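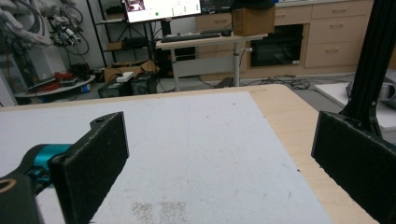 Capítulo 4
La superficie de trabajo

Al terminar este capítulo, el estudiante sabrá elegir el tablero y la cubierta de una mesa de taller, reconocer las marcas de uso que conviene registrar y distribuir los muebles de una sala pequeña en la que conviven el trabajo manual y el trabajo con ordenador.

4.1 Tablero y cubierta

Una mesa de trabajo tiene dos partes que se estudian por separado. El tablero soporta la carga y da rigidez al conjunto. La cubierta recibe los golpes, los cortes y la suciedad. En muchos talleres el tablero es de madera clara y encima se coloca una plancha blanca de espuma, que se cambia cuando está gastada. La plancha no tiene que llegar a todos los bordes. Una franja de madera libre permite levantarla sin herramientas y sirve de apoyo para la mano.

El color blanco facilita encontrar piezas pequeñas, pero también hace visible cualquier resto. Los arañazos finos, los roces y los puntos oscuros aparecen pronto y, en general, no obligan a sustituir la cubierta. Las motas agrupadas en una zona concreta merecen más atención: pueden ser polvo o residuos, y se retiran con un cepillo blando antes de pasar el paño. Si se frota directamente, el grano raya la espuma.

Verena Prantl, autora del manual de mantenimiento de los talleres Reisinger, propone una regla sencilla: la cubierta se cambia cuando una marca se nota con la uña. En su registro, una plancha de uso diario duró casi 700 horas.

4.2 El resto de la sala

La mesa de trabajo se sitúa primero y los demás muebles se ordenan a partir de ella. El escritorio del ordenador se coloca aparte, con paso libre entre ambos. Un modelo de altura regulable, con tablero de madera y patas metálicas, admite usuarios sentados y de pie. Sobre él bastan el teclado y las pantallas. Las cajas de cartón que se dejan encima acaban quedándose allí y reducen el espacio útil, por lo que se les asigna un estante desde el principio.

Las mesas bajas auxiliares reciben lo que se usa a ratos. El suelo gris liso se barre con facilidad, aunque disimula el polvo más que uno claro.

Términos del capítulo: tablero, cubierta, franja libre, marca superficial, mesa auxiliar.

El apartado 4.3 aplica estos criterios al taller Umgate, una sala reformada por Ivars Venckus y Felicidad Espiritu, y compara su distribución antes y después de la obra.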